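Chapter 2
Doors, Halls, and Getting Around the House

By Jacinto Olvera
December

I grew up in a house where you had to walk through my parents' bedroom to reach the bathroom. If you woke up at night you had a choice: cross their floor in the dark and hope the boards stayed quiet, or lie there till morning. I got very good at knowing which boards to step on. My sister never did, and to this day my mother can tell you what time either of us got up on any given night of 1980-something.

I bring it up since every family I've ever drawn plans for has a story like that. They don't complain about "circulation," which is the word you'll find in most books on house planning and the word I'll be using in this one. They complain that the dog lies in the only spot where you can get past the table. They tell me that guests always come in through the laundry, or that the fridge door and the back door fight each other, or that there's a perfectly nice front room that people only ever see on their way to somewhere else. All of it is circulation. It's the part of a house you use with your feet.

In Chapter 1 we looked at rooms one at a time: how big, which way they face, what goes on in them. I asked you to cut them out of paper and slide them around on the desk, and I hope you did (if you skipped it, go back, it'll take you an evening and you'll need the pieces). This chapter is about what happens when you push those pieces together and then have to get from one to the next.

The Maldonado house

I want to start with a real house, and it's going to follow us through the rest of the book, so you may as well get to know it. The Maldonado house stands on a corner lot in Skudance, and it was built in 1891 for a family with a dry goods store. It has changed hands many times. When I first went through it, it had been cut up into apartments and then put back together by somebody in a hurry, and you could feel both jobs as you walked.

The original plan was simple. A hall ran straight back from the front door, with the stairs along one side of it. The parlor opened off the left and the dining room off the right, and the kitchen was at the far end, behind a door that swung both ways. You could stand on the front mat and understand the whole ground floor. Then came the apartments. The hall got a wall across it. The door between dining room and kitchen was closed up, a new one was cut through the pantry, and the back stairs were boxed in and turned into closets.

When the walls came out again, the doors didn't go back where they'd been. So there was the old hall, wide and handsome and leading to a blank wall, and everybody who lived there was walking through the dining room, around the end of the table, into the pantry, and out by the stove. Carrying soup the other way was an adventure!

The carpenter on that job was Eustaquio Robles, and I learned more from him in one winter than I had in school. He had a habit I've stolen and passed on to every class I teach. Before he'd look at a drawing, he walked. He'd come in the front door with an armful of something, grocery bags or lumber or his coat and lunch, and go wherever a person with an armful would want to go. He said you can't trust a plan you've only been through empty-handed.

Try that at home tonight. Carry a full laundry basket from wherever your clothes pile up to wherever they get washed. Notice each time you turn sideways, each door you open with an elbow, each light switch you can't reach. Write them down. My own list the first time I did it ran down the side of an envelope and over onto the back.

What a door does to a room

A door is a hole in a wall, but on the plan it acts more like a faucet. Traffic comes out of it and runs to the next opening by the shortest way, and whatever lies along that line belongs to the traffic. You can put a rug there. You can't really put a chair there, or you can, but people will be stepping around it for as long as you own it.

Take a plain square room with a door in the middle of one wall and another door straight across from it. You have one room on the drawing and two on the floor, a half on each side of the path, and neither half is big enough for a sofa and the people facing it. Now slide both doors down toward the same side wall. The path hugs the wall, and most of the room comes back to you in one piece. Nothing got bigger and nothing got more expensive – you just moved the faucets.

Robles called the leftover part "the pond," meaning the still place where water doesn't run. Every room you want to sit in should have a pond. When you look at a floor plan in a magazine, take a pencil and run a line from each door to every other door. What's left between the lines is your pond, and you may be surprised how often a lovely big living room turns out to hold one the size of a card table.

The same thing goes for the stretch just in front of a door. You need room to stop, room for the door to swing, and a clear look at what's on the other side. People slow down at an opening even when they know the house by heart. They also look up, so what you line up with a doorway gets noticed more than anything hung on the walls beside it.

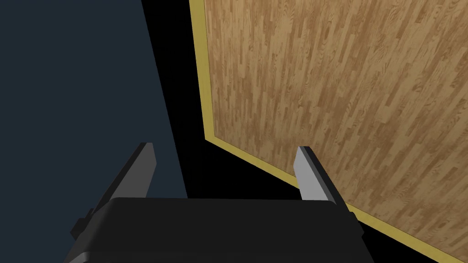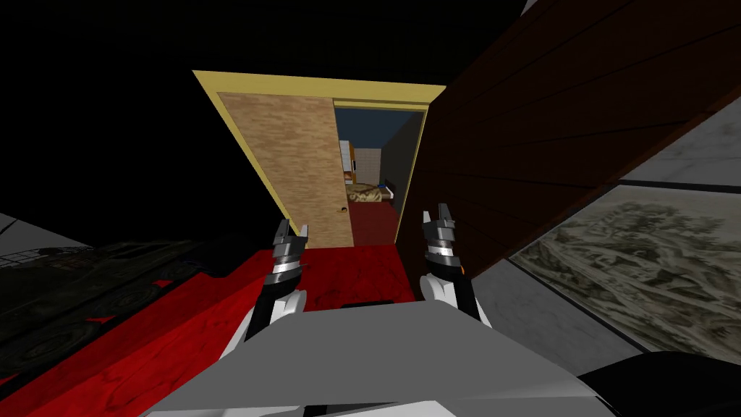
Figure 2.2. Two indoor computer views. In the second, a short stretch of floor leads toward an open doorway.

Back to the mat inside the front door. There's an old quarrel among people who draw houses over how much you should see from there. One side likes everything open, so that you walk in and take in the kitchen, the yard, the works. The other side wants you to arrive in a small place first and get the big room as a surprise. I've lived both ways and I lean toward the small place, mostly on account of boots. Wet boots need somewhere to be, and so does the person at the door who wants you to sign for a package and doesn't need to see your breakfast dishes.

But I'll say this for the open side: a hall costs money. It has a floor and a ceiling and it gets heated like any other room, and you can't sit down in it. When I was starting out I worked on a row of small houses on Cikton Street where the owner had asked for no halls at all. I thought he was being cheap. Then I saw how the rooms came out, each one a bit more generous than I'd have managed, with the bedroom doors gathered around a little square lobby hardly bigger than the doors themselves. I went home and redrew two plans I'd been proud of.

Halls that earn their keep

So do you want a hall or don't you? My answer is that you want one wherever it saves a room from being walked through, and you want it as short as you can get away with. If it has to be long, give it a second job. Shelves down one side are the usual thing. A window at the end helps more than you'd believe. My aunt kept her sewing machine in the upstairs hall under a skylight, and that hall was the best room in her house.

Width matters too, and we'll get to actual measurements in the second half of the chapter, along with the tables. For now, go and stand in the narrowest hall you know and have a friend come at you from the other end. Do you both keep walking? Does one of you wait? Does somebody turn a shoulder? That's the kind of thing a tape measure will tell you only after you've felt it once.

Watch the turns as well. A straight hall that's wide enough for a person may not let a mattress around the corner, and you don't want to learn this on moving day with two cousins and a box spring. At the Maldonado house a big wardrobe had been built in place upstairs, and it had stayed there through every owner for the good reason that it couldn't leave.

Which way should it swing?

I get more mail on this one than on anything else in my 200 pages of class notes. The short version is that a bedroom door usually swings into the bedroom, against a wall, so that it covers a bit of wall you weren't using. Closet doors mostly swing out. Bathroom doors are a fight: in looks tidier, out is kinder if somebody falls and needs help, and a sliding door settles it if you've got the wall to slide it into.

Whatever you choose, draw the swing. Draw the whole quarter circle, every door, every time. My students use Vavel for their plans these days and it'll put the arc in for you, but I still make them do the first one by hand. You'll catch doors that bang into each other, doors that hide the light switch, and that one door in every house that has to be shut before you can open the next.

What you'll need for this chapter

Bring your paper rooms from Chapter 1, a soft pencil, and a colored one. Red shows up best. You'll also want a plan of a house you know well, and a rough sketch is fine as long as all the doors are on it. We'll mark the paths for an ordinary morning, from the first alarm to the last person out the door, and then we'll do it over for a night with company. After that we go back to Skudance and look at what Robles did with the dead end of that hall.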